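Zellolero 60 Race Saddle Pad System

Product code: ZL-60
Maker: Zellolero
Stocked by: Evamen Racing Supply
Category: Racehorse tack / Pads and weight cloths

Overview

The Zellolero 60 is a two-part pad and weight cloth for flat racing. It replaces the separate foam pad, number cloth lining and lead bag that most riders carry to the scales. The pad sits directly on the horse. The weight cloth attaches over it with four flat tabs and carries lead plates in eight pockets, four to a side. Both parts are weighed with the saddle.

The system was developed for light and mid-range race saddles with a tree or half tree. It can be used under an exercise saddle, but the front tabs will sit forward of the flap and may need to be folded under. Riders using a full exercise saddle should look at the Flornik training pad instead.

Construction

The pad core is closed-cell foam with a perforated face on the horse side. The upper face is a coarse knit that holds the weight cloth in place without adhesive. Edges are bound with flat tape and double stitched. There is no piping, and no seam crosses the spine channel.

The weight cloth is a coated woven fabric. Pockets open at the top and close with a fold-over flap and a single snap. Flaps are stitched down at the front corner only, so that a plate can be added or removed at the scales without taking the cloth off the pad. The snaps are pressed through a reinforcing strip. Replacement snaps are supplied with the cloth.

Paper pattern cards for checking pocket position are packed flat in the carton and should be kept. They are needed if the cloth is returned for restitching.
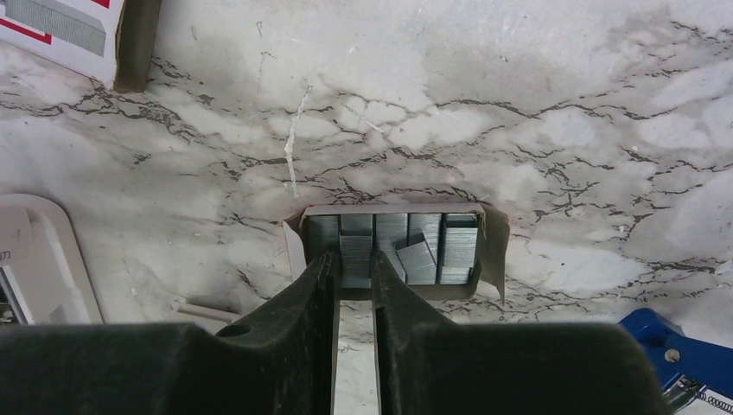 Open box of staples on the work surface.

Specifications

Pad weight, dry: 272 g
Combined weight, pad and empty cloth, dry: 446 g
Pad length: 60 cm
Spine channel: full length, open at both ends
Pockets: 8
Plate size: standard flat race lead, small
Colors: black, white, navy
Girth loops: 2, removable
Breastplate loops: 2, fixed

Weights are taken at room temperature on a new item. The foam does not absorb water, but the upper knit does. After a wet race the combined weight will be higher, and this should be allowed for when weighing in. Wipe down the upper face before going to the scales if the rules of the track permit it.

Fitting

1. Place the pad well forward of its final position and slide it back with the lie of the coat.
2. Check that the channel is clear of the spine along its full length.
3. Lay the weight cloth over the pad and line up the front tabs with the two marks on the binding.
4. Close the front tabs, then the rear tabs.
5. Load the plates from the front pockets back, in equal pairs.
6. Fit the number cloth and saddle. Pass the girth through the loops.
7. Pull the pad up into the gullet of the saddle before tightening.

Do not load one side only. Do not use round or cast lead in the pockets. It moves at the gallop and will wear through the lining.

If the horse needs a breastplate, route the straps through the fixed loops and check the length again once the girth is tight. The loops are for positioning and are not load rated.

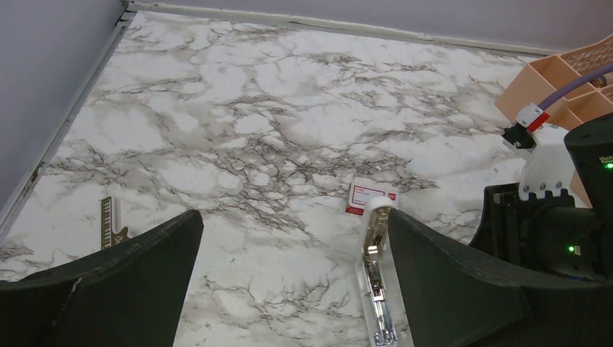 Pockets should be checked for wear every time the cloth is cleaned. The first place to show it is the lower rear corner of the back pocket, where the plate rests under acceleration. A cloth with a worn corner can be sent in for repair at any stage before the lining is cut through. After that the panel has to be replaced.

Care

Remove all plates before washing. Hand wash in cool water with a mild soap and rinse until the water runs clear. Do not machine wash the weight cloth. The pad may be machine washed on a cold cycle in a mesh bag. Hang both parts by the rear edge. Do not dry on a heater or in direct sun, as the foam will shrink along the channel.

Disinfectant sprays used in the barn are generally safe on the coated fabric. Chlorine products will stiffen the binding.

Trial use

The current version was ridden through a full meet by riders attached to the Edet yard under trainer Ekaette Akande. Two changes were made as a result. The rear tabs were lengthened to suit deeper-backed sprinters, and the snap was moved closer to the front of each flap.

Yakubu Okeke rode in both versions and reported less movement in the new one out of the gate. He asked for a lighter snap, and this is under review. Pads from the earlier run can be matched with the current cloth, but the rear tabs will overlap slightly.

Parts and spares

ZL-60-P: pad only
ZL-60-C: weight cloth only
ZL-60-S: snap set with reinforcing strip
ZL-60-T: tab set, front and rear
ZL-60-G: girth loop pair

Lead plates are sold separately.

Ordering

Standard colors ship from stock. Stable colors are made to order and take 28 days from approval of the color sample. Orders placed by Thursday noon go out the same week. The next made-to-order run closes in March.

Returns are accepted on unused items with the pattern cards included. Items that have been on a horse can be returned only for repair or a manufacturing fault. Please wash before sending.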